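Baird Street hall reopens after floor work

July 22, 2018

The ground-floor hall at the Baird Street community building is open again after being shut for 42 days while its stone floor was ground, polished and sealed.

The hall had been off limits to regular users since the contractor, Bonora, moved its equipment in. The job covered 646 square feet, including the strip by the side entrance that had been left out of an earlier repair in February. Bookings were moved upstairs, where the larger room holds 100 people but has no direct access from the street.

Nhàn Khúc, who manages the building, said the marble had lost its shine near the doors and several joints had opened up. Grit carried in from the parking lot was the main cause, she said.

"We were mopping over grit for years," Khúc said. "From now on the floor gets swept first, every time, and then it gets mopped."

A broom, dustpan and bucket will be kept in the hall for people who use the room. Groups are asked to sweep before they leave and to empty the dustpan into the bucket. Wet mopping will be done by building staff only, using a neutral cleaner. Vinegar and bathroom sprays are not allowed on the stone.
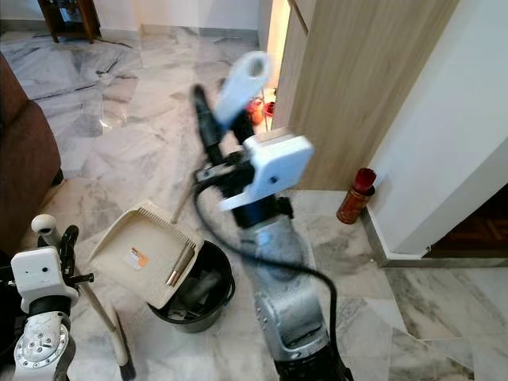 A broom, a black bucket and a beige dustpan on the polished white marble floor.

The building spent $804 on new mats and cleaning supplies, paid for out of room rental income. Two of the mats go inside the main doors and one goes at the side entrance. The floor work itself was covered by the maintenance budget.

Beathag Matheson, who runs the Lamska folk dance group, said her dancers were glad to be back downstairs. The group has been asked to wear soft shoes for the first few weeks.

"It's a bit slicker than it was, so we're taking the fast ones slower," Matheson said.

Tables and chairs should be lifted, and felt pads are available at the front desk for any furniture brought in from outside. The side entrance will stay closed until the new threshold strip is fitted. Groups with bookings upstairs can keep them or ask the desk to move them back to the hall.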